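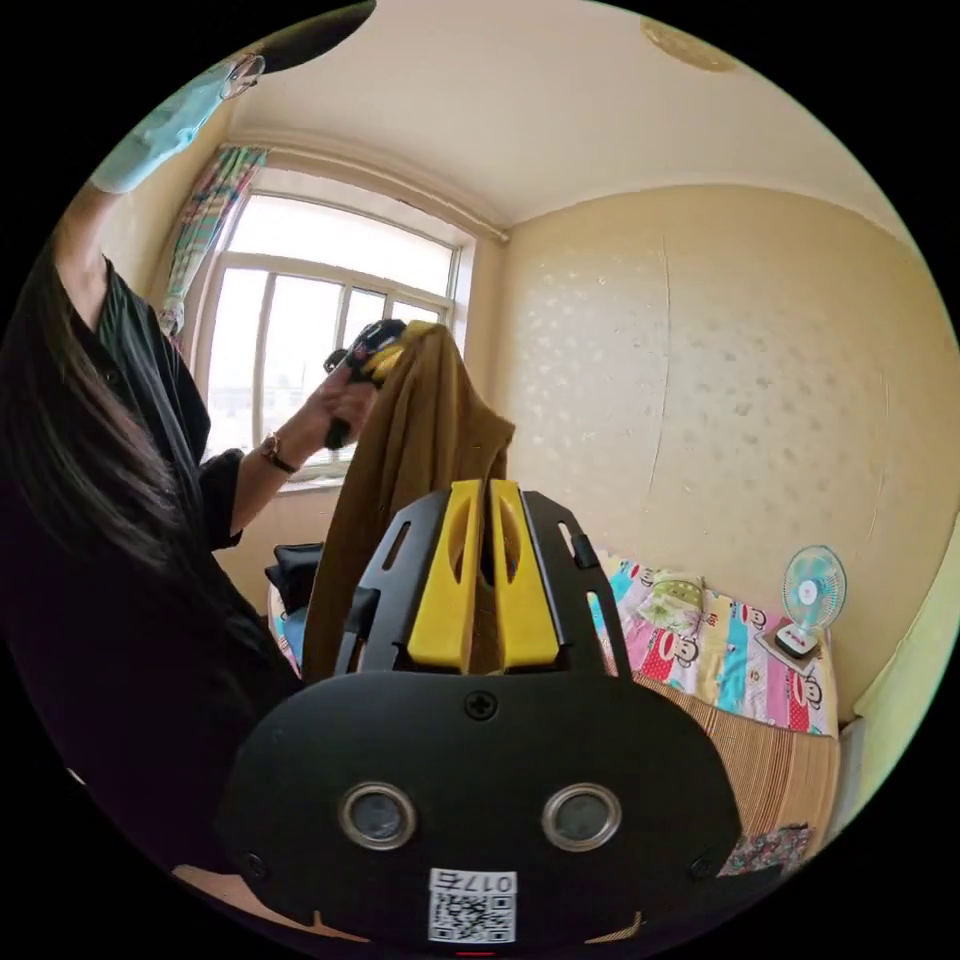 3.2 What we bought, and what we'd buy next

We planned our budget around homes, so the big question was how many hand-held grippers to order. Our first quote from Gutetti came to $1,295 per gripper, and we went with pairs so one person could work with both hands. 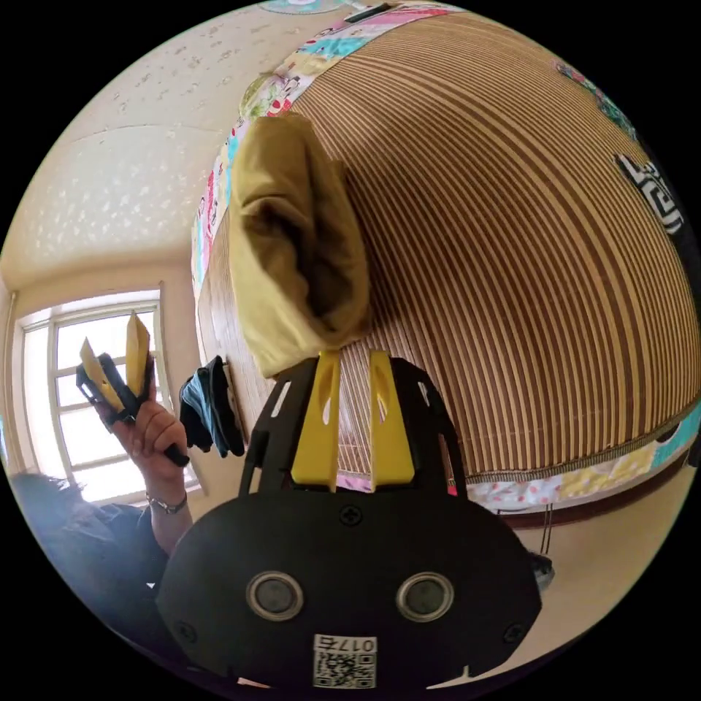

Figure 1. Handling a mustard-colored cloth item in a bedroom, Clonby set.

I had penciled in 6 pairs, but we cut that to two and put the savings into spare finger pads and storage. Glad we did! Soft items like clothes eat up disk space fast, and we'd only set aside about 30 percent of the budget for drives. For the Marti homes next February, I'd price the drives first and then see how many grippers we can still afford.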